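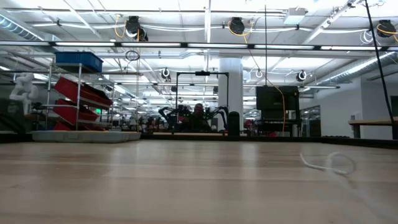
Can I come to see the workshop before I rent a table?
Please write to us one or two days before, and somebody will show you the hall. Mornings until 11 are the best time, as it is more quiet then.

Kolter Hall gallery

I am Sachiko Kikuchi and I take care of this page. I came from Nagano nine years ago and I have worked in the hall since my second month here. The building has 900 square meters, and before us a company named Jisport used it for storing ski equipment. We opened in May with very few tables. The first picture of the gallery is at the top of the page, and my notes to it are these.

The tables. The wood is pale and you can see the grain. Please put a mat under your work if you use glue or a knife.

The cable reels. They hang from the ceiling, with yellow cord. Pull slowly, and walk the cord back with your hand when you finish. A new reel costs us around 100 dollars.

The light. Long rows of lamps go over the hall. People who paint small parts tell me they like it very much, also in winter.

The wire shelf. It stands on the left side. Things for everybody are kept on shelves like this one, so please return them the same day.

More pictures will come after the Plakuvham open evening. If you have a good one, send it to me and I will add your name.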